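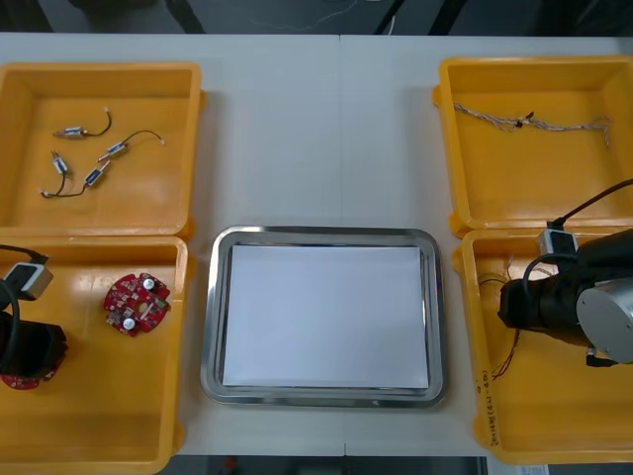 Sorting small motors and boards into trays without the leads knitting themselves together
posted 6/12/20 in Workbench & Small Parts – viewed 1,231 times

benchcrumbs
I put together little motor-and-board kits at a white table in my spare room. Parts wait in yellow plastic trays, the kit goes together in a stainless steel tray in the middle, and in theory I never have to think. In practice the motors are tiny cylinders with thin wire leads, and every time I reach for one I get its whole family. I've been at it since April and have 345 kits left to do for a customer with more patience than I deserve.

The round red boards are better behaved, but I've started stacking them to save space and I don't love the sound they make.

Should I buy proper divided bins (the Trestora ones keep following me around the internet) or is there a way to live with open trays? Budget is 90 dollars, which my household considers generous.

Restuvley_Rd
Get the divided bins. Open trays are for salad.

solderandsighs
I'd keep the open trays, and I say that as the owner of a cupboard full of divided bins. With a small compartment you end up fishing for a wire with two fingers while the board you're holding in the other hand slides toward the floor. A shallow tray lets you see what you have and come at it from the side.

Your trouble is how many motors you put out. Four or five in a tray is plenty. Tip in a bagful and you've made a bird's nest.
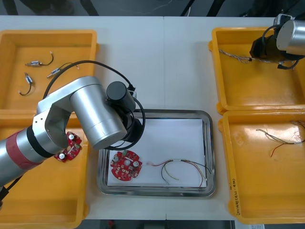 Lay them down with a little room between bodies and all the leads heading the same way, and pick them up by the metal can. If you lift by the wire, you will be back on this site in a week asking about broken joints, and I will be insufferable. Refill when you're down to the last one. Yes, it means getting up more often. My knees have filed a complaint too.

For the boards, one layer, parts side up. Anything tall on there, the capacitors especially, will take the weight of whatever you stack on it and lean over like a fence post. If you're short of room, put a sheet of antistatic foam between layers and stop at two. And since your center tray is steel, line it before any board goes in, and never put power to one while it's sitting on bare metal. I did that once. It was a short evening.

Spend the 90 dollars on a decent lamp and an antistatic mat.

Hjaltadóttir
Agree with the above apart from the refilling. I twist each pair of leads together, two turns, before anything goes in the tray. It takes an evening per bag and I put the radio on. My last order was 1,016 motors and I cut three of them free with scissors, all from the bag I was too lazy to twist.

If you do go for bins anyway, the Prernton ones have lids that don't stay shut. Mine hold buttons now.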